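Tiempo de lectura: 2 min

Imprimir | Enviar por correo electrónico

Becas doctorales Landry: convocatorias y adjudicaciones

Versión de enero de 2024

Este repositorio reúne las convocatorias de las becas Landry para doctorado en informática y disciplinas afines, junto con el resultado publicado de cada una. Lo mantiene la oficina de datos de Wusterar.

Contenido

El archivo convocatorias.csv tiene 228 filas, una por convocatoria y universidad. De ellas, 206 incluyen resolución definitiva. Las demás quedaron desiertas o se retiraron antes de resolver, y llevan el valor "sin_resolucion" en la columna estado.

Columnas principales:

- id_conv: identificador interno, estable entre versiones
- universidad: nombre oficial en el momento de publicar
- area: área de investigación declarada en las bases
- requisitos: texto literal del apartado de admisión
- criterios: texto literal del baremo
- plazo_dias: días naturales para presentar la solicitud
- estado: resuelta, sin_resolucion

El plazo habitual es de 90 días. Cuando las bases lo expresan en días hábiles, la conversión se hace con el calendario de la sede de la universidad.

Procedencia

Los textos se extrajeron de los boletines de cada centro con la herramienta Trorngate y se revisaron a mano. Los boletines de Emholm anteriores a mayo de 2019 solo existen en papel – se transcribieron y pueden contener erratas.

Limitaciones

No hay datos personales de solicitantes ni de becarios. Tampoco se recoge la composición de los tribunales. La columna criterios refleja lo que dicen las bases, que no siempre coincide con lo aplicado en la resolución; quien quiera comparar centros debería consultar ambos documentos.

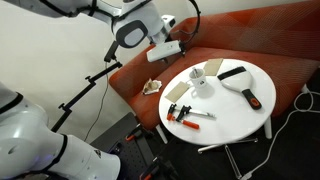

Las áreas no están normalizadas. "Robótica", "robótica y control" y "sistemas autónomos" aparecen como valores distintos, y en areas_map.csv hay una propuesta de agrupación todavía incompleta.

Uso

Los ficheros están en UTF-8, con punto y coma como separador. Los campos de texto largo se cortan a 1,000 caracteres en la versión reducida (carpeta lite) y van íntegros en la completa.

Licencia CC BY 4.0. Las correcciones se envían como incidencia, con el id_conv y un enlace al boletín original.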